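Arm stops short of the washer door, then faults out
Home and Workshop Robots > Faults and Safety

maarja_l
Hello all, hoping somebody kind has met this one. My arm has been doing the laundry job happily since December, and now it goes up to the washing machine, closes the fingers before it ever gets to the door, and throws fault 202. Yesterday it also gave the casing a fair old shove before stopping, which I didn't like one bit. Controller is a Prelance, wrist camera as supplied.

Gediminas_O
Sorry to hear it, Maarja! I'd put money on reflections. Shiny white tops are horrid things for depth, and mine used to see a wall in mid air every sunny morning. Try it with the blind shut and see if you still get 202.

sarmite.u
I'm going to disagree with Gediminas, fond as I am of him. Reflections give you a bad reach, but they don't make it push. I'd look at the force limit. Mine went back to the default after an update and I only found out when it cracked a cupboard door. It should be 38 for anything with a person nearby.

Gediminas_O
Fair point about the push, though I still say one leads to the other.

maarja_l
Thank you both, you are good to me. Wrist camera view from this morning's try, fingers shut as usual:
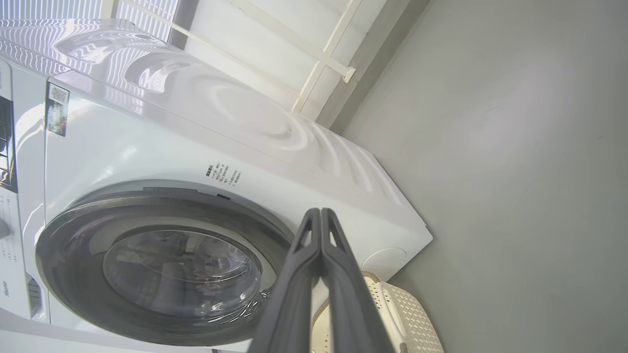 Fingers closed in front of the door, 2025-10-24

Look at those ripples of light across the top! The limit, I'm ashamed to say, reads 1471.

sarmite.u
Oh my goodness. Please switch it off at the wall until that's put right, and keep the family out of there.

Gediminas_O
Seconded. Limit first, then the blind.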